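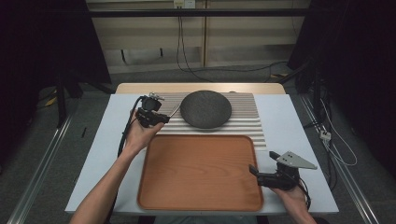

Teaching a robot to tidy up, two hands at a time

The first thing the founder of Stoica wants to make clear is that there is no robot in the box. He says it before the kettle has boiled, in the tone of a man who has had the emails.

"People open it and look for the robot," he says. "Then they ring us. I've had a chap ask if it was underneath the foam."

What is in the box, if you order the Jala kit from the firm's unit in Harkodcombe, is a pair of hand-held grippers, the cables that go with them, a box of spare finger pads and a manual now in version 4. You hold one gripper in each hand and do a job with them: clear a table, say, or set one. The kit records what your hands did and what the grippers saw. Do that enough times, send it off to the firm's training service, which is called Vuvus, and back comes something a pair of robot arms can be run on. The arms you must find for yourself.

Kit and service are rented together at £900 a month, and I had come to ask what anybody gets for it.

"Bad data, to begin with," he says cheerfully. "Everyone's first week is rubbish. They're showing off. They pick up a tray like a waiter in a film, and then the robot tries to do it like a waiter in a film, and it hasn't got the wrists."

He would like customers to work slowly and rather dully. The manual has a page on this, headed Be Boring, which he wrote himself and is proud of. Approach the thing with the fingers open. Pause. Close. Lift. No flourishes. If you drop it, carry on and pick it up again, as a robot that has only ever seen success has no idea what to do on the carpet.

I had a go. It is like eating peas with somebody else's cutlery. The grippers are lighter than they look, but your own fingers are suddenly a long way from the action, and the cable has a talent for finding your elbow. My attempt at straightening a place mat took longer than laying dinner for six, and I was told, kindly, that it would be deleted.

How many goes does a job need? He dislikes this question and answers it anyway. The tray routine they show to visitors was trained on 347 demonstrations, all by the same two people, who no longer care to eat off trays.

"You could do it with fewer if you never moved anything," he says. "Same tray, same spot, same light. Then a customer's cleaner nudges the table and you've got a very expensive machine gripping fresh air."

So things get moved. The tray goes a little to the left, or a bit askew, and the mat behind it shifts too. The corners are where the trouble lives. A flat side with a rim is easy to grip, in his account, but a rounded corner lets the fingers slide off unless they come in at a decent angle, and a person corrects for that without noticing. The whole business of the kit, he says, is catching the bits people do without noticing.

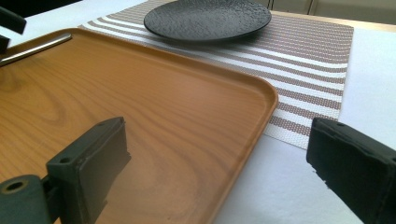

One reader, who rented the kit last July and wrote to us when we mentioned this visit, wanted to know why the finger pads had to be a consumable at all, having got through a full set in a month of nothing rougher than crockery and place mats, and felt that at this price they might have been made of something tougher.

I read this out. He winces, but he doesn't argue.

"They chip at the edges, yes. We tried a harder pad and it lasted beautifully and couldn't hold a plate. So you have a choice of a pad that wears out or a plate that does." Spares come 10 to a bag and are free for as long as you rent, he adds, and it does sound as if this was decided fairly recently.

He is less forthcoming about what happens when the training doesn't take. Vuvus sends back a score with every finished job, and the score is out of a hundred, and I could not get him to say what a good one was. "It depends what you were hoping for," he offers. Pressed, he says that tables and trays do well, that anything made of cloth does badly, and that he'd talk most people out of laundry before they paid a deposit.

And who rents it? University groups, mainly, plus a few small firms that already own arms and are tired of programming them by joystick. There was a caterer as well. The caterer returned the kit after a fortnight with a polite note saying that by the time the staff had shown the robot how to clear the table, the table was clear.

He has kept the note. It's pinned up over the sink, next to a rota for the washing-up, which at Stoica is still done by hand.

The Jala kit is rented by the month with the first set of pads fitted. Delivery from Harkodcombe is extra, and the foam has to go back too.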